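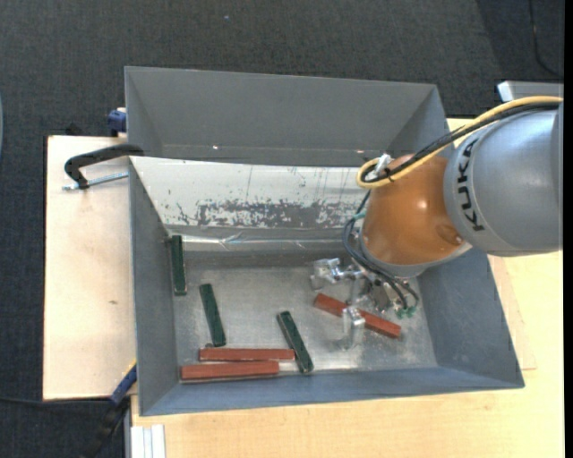 Sudar Parts Returns: Frequently Asked Questions

Which items can be returned?
Unused parts in their original bag or carton. Cut-to-length hose, mixed paint and opened seal kits are excluded.

How do I get a return number?
Sign in, open the order and select Return. The number is sent by e-mail. Write it on the outside of the carton. Orders placed by phone are handled by the Brastadton counter, extension 1211.

Where do I send the carton?
Sudar Returns, Dock 53, Brastadton. Do not use the Fundik address printed on older packing slips — that site no longer accepts parcels.

Is there a size limit?
Parcels over 800 mm on the longest side must go by freight. Book freight through Reddy and quote account 3137.

Who pays for shipping?
We pay if the part was wrong or damaged on arrival. Otherwise the customer pays, and the original shipping charge is not refunded.

When is the refund issued?
Within five business days of inspection. It goes back to the original payment method. Cartons delivered on Sunday are logged the next morning.

Can I exchange a part instead?
Yes, if the replacement is in stock. Price differences are billed or credited separately.

My return was rejected. What now?
Reply to the inspection e-mail within 14 days, with photos if you have them. Appeals are reviewed by Tomás Nic Aodha. Rejected parts are held for 30 days, then scrapped.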